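Informe de avance – Proyecto Susau
Reformulación sin colorantes artificiales de la línea de gelatinas y coberturas Ngau
Para: dirección de Zolleo
Fecha: 08/09/2024

Va con prisa, perdón por el formato. El detalle de costes lo mando aparte cuando Zesby cierre la oferta.

Resumen rápido

Gelatina de fresa: fórmula cerrada. Gelatina de limón: casi, falta estabilidad. Cobertura blanca: es lo que peor va, abajo explico. Etiquetado: borrador enviado a revisión legal, sin respuesta todavía. Presupuesto gastado hasta ahora dentro de lo previsto, salvo la partida de ensayos externos, que se ha ido 1328 euros por encima.

Fresa

Sustituimos el rojo sintético por concentrado de remolacha y zanahoria negra. El tono sale algo más apagado que el original, pero en la cata interna lo aceptaron bien. Con pH por debajo de 4 aguanta. Con calor no tanto: si el llenado se hace por encima de la temperatura que marca la ficha, vira a marrón en pocos días. Hemos bajado el punto de llenado y ajustado la pectina para compensar. Producción dice que puede hacerlo sin tocar la línea, queda pendiente que lo confirmen por escrito.

Sabor a tierra: apareció en los primeros lotes, ya no. Era la dosis.

Limón

Cúrcuma descartada, se decolora con la luz. Ahora con cártamo. Muestras en envase transparente y en envase opaco, las dos en cámara desde marzo. La opaca perfecta. La transparente pierde color, poco, pero se nota si pones una al lado de la otra. Marketing quiere envase transparente sí o sí – hay que hablarlo ya, porque la decisión condiciona todo lo demás.

Opciones que veo:
– funda o etiqueta más grande que tape la mayor parte del vaso
– acortar la vida útil declarada
– subir dosis de cártamo y asumir el coste

Yo iría por la primera.

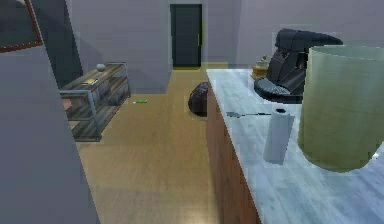
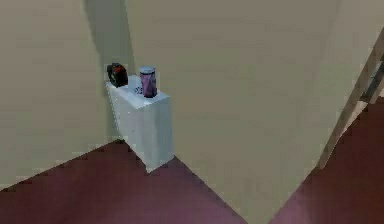
Dos vistas de un interior generadas por ordenador.

Cobertura blanca

El problema gordo. Sin dióxido de titanio la cobertura queda translúcida y se ve el bizcocho debajo. Hemos probado almidón de arroz, carbonato cálcico y una mezcla de los dos. El almidón da buena opacidad pero deja la superficie mate y algo harinosa en boca. El carbonato aguanta mejor el brillo, aunque en contacto con el relleno ácido reacciona y salen burbujitas. La mezcla es lo menos malo.

Llevamos 29 pruebas de laboratorio entre las tres vías. La última tanda con mezcla ya se acerca al blanco de referencia, a falta de repetirla en planta. Ojo con el escalado: en el vaso de laboratorio el almidón dispersa bien, en el depósito grande no sabemos. Zesby nos ofrece un almidón pretratado que según ellos no hace grumos. Muestra pedida, no ha llegado.

Si no llega a tiempo para la prueba industrial, propongo salir con las dos gelatinas y dejar la cobertura para una segunda fase. Prefiero eso a sacar un producto gris.

Etiquetado

Aquí una duda que necesito que resolváis vosotros. El concentrado de remolacha, según cómo se obtenga, puede ir como ingrediente que aporta color o tiene que declararse como colorante. Depende de la extracción y del proveedor. Legal tiene la documentación. Hasta que contesten no se imprime nada, y tampoco se pone "sin colorantes" en el frontal. Lo de "sin colorantes artificiales" también esta en revisión.

Alérgenos: sin cambios en las gelatinas. En la cobertura, falta la declaración de trazas del nuevo almidón.

Ensayos con consumidores

Aplazados. La empresa que los hacía nos movió la fecha y no merece la pena ir con la cobertura a medias. El cuestionario está listo. Muestra prevista: alrededor de 2000 unidades de producto terminado, repartidas entre fresa y limón.

Presupuesto

El sobrecoste viene de repetir los análisis de estabilidad del limón, que no estaban en el plan inicial. Para terminar la cobertura pido una ampliación de 3000 euros, que cubre la prueba industrial y los análisis posteriores. Sin esa ampliación la segunda fase se queda parada.

Lo que necesito de vosotros

– Decisión sobre el envase del limón
– Sí o no a la ampliación
– Que alguien empuje a legal, por favor
– Visto bueno para reservar hueco en la línea de coberturas

Próximos pasos

Repetir la mezcla almidón-carbonato con la muestra de Zesby en cuanto llegue. Cerrar especificación de fresa y pasarla a compras. Sacar las muestras de limón de cámara y medir color otra vez. Actualizar la ficha técnica de Ngau, que sigue con la receta vieja en dos aparatdos.

El siguiente informe lo mando después de la prueba industrial.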